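# 手持ちグリッパーを布箱で比べるときの作業台メモ

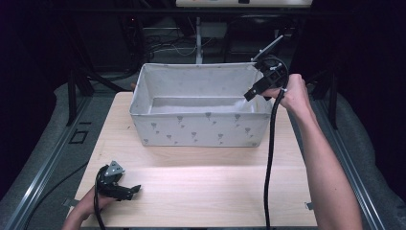

グリッパーを二種類以上比べたいとき、最初に何をそろえればいいですか。

つかむ物と、その物を置く位置です。グリッパー側の設定はあとからいくらでも記録できますが、物の位置は片付けた瞬間に失われます。天板に鉛筆で四隅の印をつけ、試す物を一つ決めて、全部の機種が終わるまで替えないでください。

以下は、うちの作業場で手持ちグリッパーとアームとカメラとコントローラーをとっかえひっかえした結果たまった覚え書きです。順番に深い意味はありません。困った順に書いてあるので、上のほうが情けない話になっています。

## 試験用の物は布箱がいちばん意地悪

最初は誰でも木の積み木から始めます。積み木は偉いです。どのグリッパーでも持てるし、持った人は自分の腕前だと思うし、製品ページの写真とも一致する。おかげで一週間、うちでは全機種が満点でした。比較表が満点で埋まったら、それは物の選び方を間違えた表です。

次に出したのが、やわらかい布の収納箱です。洗面所でタオルを入れておくような、壁が少しへたるやつ。これに替えた途端、表がにぎやかになりました。縁をつかめば隣の壁がついてくる。底を押せば縁が逃げる。角なら持てると思って角をつまむと、布が寄って反対側がお辞儀をする。同じ箱なのに、昼前と夕方で立ち方が違います。

布箱を使うときの決めごとは次のとおりです。

- 試す前に、手で四つの壁を一度ずつ外に押して形を戻す。毎回やる。
- 柄のある箱は、柄が手前に来る向きで固定する。向きを間違えたときに気づけるので、無地より柄物が便利。
- 中身は空から始める。重りを入れるのは全機種が空で終わってから。
- 底板が抜けるタイプは両面テープで留める。留めたことを箱の裏に書いておく。

最後の項目は、留めた箱と留めていない箱を混ぜて半日分の記録を捨てた人間の言うことなので、信用してもらってかまいません。

無地の箱は見た目がすっきりしていて、カメラの映像で縁がどこにあるかさっぱりわかりませんでした。小さな模様がぽつぽつあるだけで、布がどちらへ引っ張られたかをあとで目で追えます。店で柄を選ぶのに恥ずかしがる必要はありません。花柄で十分です。レジで贈り物ですかと聞かれたら、そうですと答えておくのが早いです。

## ケーブルは利き手より先に決める

手持ちグリッパーを左右両方で使うと、ケーブルが二本になります。当たり前に聞こえますが、二本になった日の作業場を見せてあげたいくらいです。右手を奥へ伸ばすと左のケーブルが引かれ、左手を上げると右のケーブルが箱を倒す。人間のほうが操られている気分になれます。

落ち着いたのは次のやり方です。

1. グリッパーから手首までのあいだに、ゆるい輪を一つ作る。手首を返しても突っ張らない大きさにする。
2. 輪から先は天板の手前の縁へまっすぐ落とす。横には走らせない。
3. 縁のところで一度だけ留める。洗濯ばさみでもクリップでもいい。
4. 床に落ちた分は左右別々の箱に入れる。束ねない。

三番の留め具は、強すぎるものを使わないこと。引っかかったときに外れてくれないと、次に外れるのはコネクターです。うちのクリップは文具売り場の弱いほうで、強いほうを買ってきた日に中継ケーブルを一本だめにしました。どちらが安いかは言うまでもないと思います。

結束バンドで二本をきれいにまとめたくなる気持ちもわかります。見た目はとてもよくなります。写真を撮ったらすぐ切ってください。

## 台とレール

天板は明るい色の木にしました。白いほうが映像が明るくなるだろうと白い化粧板も試したのですが、白い布箱を置いた瞬間に箱が消えました。カメラの向こうで、グリッパーだけが何もない場所を一生懸命つまんでいる映像は、最初の数秒だけ笑えます。

アルミの溝つきフレームは便利です。便利すぎて、気がつくと何でも留めています。うちの場合、照明とカメラの腕と工具掛けとカレンダーが一本のレールに集まり、カレンダーをめくるとカメラが揺れるという装置ができあがりました。

レールに関する決めごと。

- カメラを留めるレールには、ほかに何も留めない。
- 溝に入れるナットは、端をふさぐ前に予備を余分に入れておく。あとから入れるには分解が要る。
- 角にはスポンジかキルト地の当て物。肘は思ったより遠くまで動く。
- 工具はレールの上に置かない。転がる方向は必ず奥。

予備のナットの話は、本で読んだときには大げさだと思いました。八月に、冷房のない部屋で全部ばらしてからは、そう思っていません。

## グリッパー三種、使ってみた感想

試したのは、うちで「トラサム型」「ドランビー型」「ナヴァラトナム型」と呼んでいる三つです。どれも知り合いの工房が少数作っているもので、店では売っていません。同じような方式を選ぶときの参考として読んでください。

### トラサム型(平行に閉じるもの)

爪が平行のまま近づく方式です。積み木の王様。布箱の縁に使うと、縁が爪のあいだに素直に入れば気持ちよく持てます。入らないときはとことん入りません。布の縁が波打っていると、山のところに当たれば押しつぶし、谷のところでは空振りします。

縁を狙うときは、上からまっすぐ下ろさず、少し斜めから近づけて片方の爪だけ先に箱の内側へ入れます。内側の爪を壁に軽く当ててから閉じると、外側の爪がついてきます。この手順にしてから空振りがかなり減りました。減ったぶん、私の手首が痛くなりました。

### ドランビー型(支点で開閉するもの)

爪が弧を描いて閉じます。先端がいちばん先に合うので、布の端をつまむだけなら三種の中でいちばん得意です。持ち上げるとなると話が変わって、先端だけで布をはさんでいるため、箱の重さでじわじわ抜けます。抜ける瞬間まで何の予告もありません。

爪先に自転車のチューブを切って貼ったところ、だいぶ粘るようになりました。切るときは内側の粉を先に洗い流すこと。洗わずに貼ると、その日のうちに爪から旅立ちます。両面テープより、ゴム用の接着剤を薄く塗って一晩置くほうが持ちます。

### ナヴァラトナム型(爪がしなるもの)

やわらかい爪が物の形に沿って曲がります。説明を聞いたときは、これで終わりだと思いました。布箱相手だと、やわらかいものがやわらかいものをつかむことになり、両者が譲り合います。礼儀正しいのは結構ですが、箱が上がりません。

ただ、箱の中のタオルや靴下を取り出す作業では断然楽でした。用途を縁つかみに決めて比べたのはこちらの都合なので、この型には少し気の毒な試験だったと思っています。

ムーチェン・チンさんに三つとも触ってもらったときの評は、順に「固い」「ずるい」「やさしい」でした。今のところ、私の長い感想文よりこの三語のほうが役に立っています。

## 握り具合の記録はレバーで残す

手持ちの機種は、どれだけ開いているかを数字で残せるものが多いです。うちで使っているプラルトヴィルのコントローラーでは、全開が1910、全閉が227と出ます。単位は書いてありません。作った人に尋ねたら「目安です」と返ってきました。

この目安が、朝と午後でずれます。最初はグリッパーの摩耗を疑い、次に電源を疑い、ケーブルを全部替えました。残っていたのは、朝の最初に全開と全閉を一度ずつやるという、説明書の二ページ目に書いてある手順だけでした。

そこで、作業を始めるたびに次をやっています。

- 全開にして数字を書く。
- 全閉にして数字を書く。
- 厚紙を一枚はさんで閉じ、数字を書く。
- 昨日の紙と見比べる。大きく違ったら始めない。

厚紙は同じものを使い続けます。菓子箱のふたを切ったもので構いませんが、使ううちに爪の跡がへこむので、ときどき裏返し、両面へこんだら新しい菓子箱を買います。この工程だけは誰も省略しません。

一度だけ、画面に2038と出たことがあります。全開より開いているという主張です。爪を見ても、それ以上開く余地はどこにもありませんでした。コネクターを抜いて差し直したら元に戻り、以後は出ていません。原因は知りません。紙の欄外に数字だけ残してあります。

## カメラは三か所試して一か所に戻った

**真上から。** 位置関係がいちばんわかりやすく、箱の中もよく見えます。ただし手が伸びると手の甲ばかり映ります。グリッパーの爪先を見たいのに、自分の手の血管に詳しくなりました。

**手首から。** 爪先はよく見えます。全体がどうなっているかは見えません。箱が倒れても、映像の上では世界のほうが回転しただけです。酔いやすい人には向きません。ギータ・ニシャドさんは再生開始から間もなく部屋を出ていきました。

**頭の高さから斜め下に。** 作業する人の目に近いので、やった本人が見返したときに何をしようとしていたか思い出せます。箱の手前の面と中の底が一緒に入る角度を探すと、縁の上下がわかりやすくなります。結局ここに戻りました。

カメラを二台にすれば解決すると思って二台にした時期もあります。映像の時刻が合わず、合わせるために手をたたく係が要るようになり、人間が一人減りました。どうしても二台使うなら、録画の頭でグリッパーを二回続けてカチカチ閉じるといいです。両方の映像に映る位置でやること。映らない位置でやると、ただの陽気な人です。

照明は片側から当てると縁の影が出て、布の厚みが読めます。両側から当てると影が消えて、全体に豆腐のようになります。豆腐を比べたいときは両側からどうぞ。

## アームに載せ替えるとき

手で持って具合のよかったグリッパーを、次は小型アームの先に載せます。ここでたいてい一度がっかりします。

人間は、縁に当たった感触で無意識に手を止めています。アームは止まりません。手持ちなら何の問題もなかった斜めからの進入が、アームでは箱を天板の端まで押していく動作になりました。箱はたいへんおとなしく押されていき、落ちました。

対策として効いたもの。

- 進入の速さを半分にする。それでも速ければまた半分にする。
- 箱の下に滑り止めシートを敷く。食器棚用で足りる。
- 縁に触れる少し手前で一度止め、位置を見てから続ける。
- 非常停止を利き手と反対の側に置く。利き手はだいたい何かを持っている。

効かなかったもの。

- 箱に重りを入れる。押されなくなる代わりに、壁がつぶれる。
- 天板に箱を貼りつける。動かなくなる。持ち上がりもしない。
- 声援。

取り付け板の穴が合わない問題もあります。アームの先とグリッパーの穴の間隔は、同じに見えてたいてい違います。紙に穴の位置を写し取り、両方に当ててから注文してください。目で見て同じだと断言した人の名前は書きませんが、合わない板がうちの棚で鍋敷きになっています。ねじは締めたあとに油性ペンで頭から板へ一本線を引いておくと、ゆるんだときに線がずれるのでわかります。

## 点のつけ方

比べるとなると点をつけたくなります。うちでは十点満点で始めて、すぐやめました。七点と八点の違いについてアリフ・ハウラダーさんとプラナブ・サルカルさんが昼休みを丸ごと使い、午後になっても続きをやっていたからです。

今は三段階です。

| 印 | 意味 |
|---|---|
| ○ | 縁をつかんで持ち上げ、指定の場所に置けた |
| △ | 持ち上がったが、途中で落ちたか、置き場所がずれた |
| × | 持ち上がらなかった |

「ほぼ○」は△です。「惜しい×」は×です。書き足したい気持ちは備考欄に入れます。備考欄は広めに取りましょう。読み返すと、役に立つことはだいたいそちらに書いてあります。「左の壁が先に寝た」「爪先にほこり」「眠い」など。

回数は、記録用紙の合計でおよそ1000回になりました。全部が同じ条件だったと言うと嘘になります。始めのほうは箱の向きを決めておらず、底板の件もあります。使えるのは紙の色を変えてからの分で、古い白い紙は捨てずに裏をメモに使っています。

人によって差が出るのも覚悟しておいてください。同じグリッパーでも、バンダラさんが持つと○が並び、私が持つと△が並びます。本人に秘訣を尋ねると「ゆっくりやる」と言われました。横で見ていたかぎり、私より速いです。機種を比べたいなら、一人が全機種を続けてやり、次の人に交代する。機種ごとに担当者を分けると、できあがるのは人間の比較表です。

順番も入れ替えます。最後に使った機種は、いつも評価が低くなります。腕が疲れているのに、道具のせいにするほうが簡単なので。

## 片付け

布箱は、つぶさずに立てて棚へ。折りたたんでしまうと折り目がつき、次の朝、折り目のところだけ妙につかみやすくなります。記録が急に良くなったら、まず箱を疑うこと。

グリッパーは少し開いた状態で置きます。閉じたままにすると爪のゴムに跡が残ります。ゴムは濡らした布で拭き、アルコールは使わないようにしています。一度使ったら白く粉を吹きました。

手持ち用の台は、百円ショップの皿立てが意外にぴったりでした。左右の二台は同じ形なので、握りのところに色の違うテープを巻きます。赤が右、青が左。そう決めた紙をどこかに貼っておかないと、翌月には逆だと言い張る人が出てきます。うちでは冷蔵庫の扉に貼ってありますが、その下に誰かの字で「逆では?」と書いてあり、まだ消されていません。

ケーブルは大きめの輪で掛けます。きつく巻くと癖がついて、次の日の手首の輪が思った場所にできません。癖がついてしまったら、まっすぐ吊るして一晩。急ぐからとドライヤーを当てたケーブルは、今も当時の形のままです。

次は箱を大きいサイズに替えて、トラサム型とドランビー型をもう一巡させる予定です。ナヴァラトナム型には靴下を用意してあります。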